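Week 5: Recording demonstrations by hand
Course tutor: Soudabeh Esfahani

Last week we drove the Draltell arm by remote control. This week there is no arm. You hold the gripper yourself and do the task with it, and the camera mounted on the tool records what the fingers do.

Household jobs are a good place to start. Picking up a bin, carrying it across a kitchen and putting it down again takes a few seconds by hand, but it has a grasp, a lift and a release in it, and each of these has to be clear in the recording.

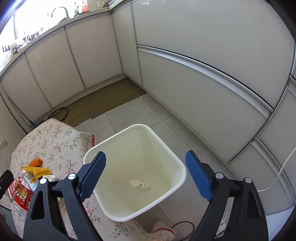 Move more slowly than you would with your bare hand. Close the fingers fully before you lift. Keep the rim of whatever you are holding in view, and don't twist your wrist faster than an arm could follow. If you drop something, stop the recording and mark it as failed. Do not delete it.

Each pair records 60 demonstrations, changing the starting position after every 10. Dwayne Nguyen-Tran has the booking sheet for the tools.

Reading before the next class: Cerkness notes, section 5, on matching hand speed to arm speed. Bring your failed recordings as well as the good ones.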